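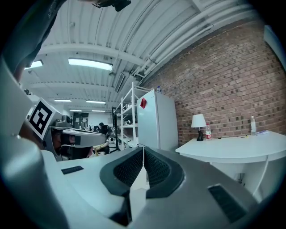 A few things I've learned building a hand-held gripper in the shared workshop at Flindton, in case you're halfway through one yourself.

Fabric on the jaws is the cheapest upgrade going. I ran mine bare for ages and everything slid out, especially drink bottles. Black mesh over a bit of padding fixed most of it. Stretch it over the pad, tack one edge, then work your way round -- don't glue the middle or it goes hard and shiny. I've redone mine 3 times and the last go was easily the neatest!

Set the jaws in a V and leave a narrow gap at the bottom. If you can see a sliver of floor through it, good, you'll be able to tell where you're aiming.

Print your marker big and bold, black on white card, and keep it dead flat. Glossy paper is a pain under fluorescent tubes (ask me how I know). I use 200 gsm from the Antunes stationery shop, and the colour of the white doesn't seem to matter.

Sand the housing before you cut the vent slots, otherwise the dust gets in and you'll be at it with an old toothbrush all arvo. Mine took 298 grams of grey filament from Plomum, plus a fair bit of swearing.

Any cable near your chin wants a loop of slack. Lean forward over the bench before you tie it down, and look both ways. I tied mine standing up straight and had to snip 2 ties and start over.

Next job is a quieter trigger spring. If you've found a decent one, leave a note on the Bavuvar board.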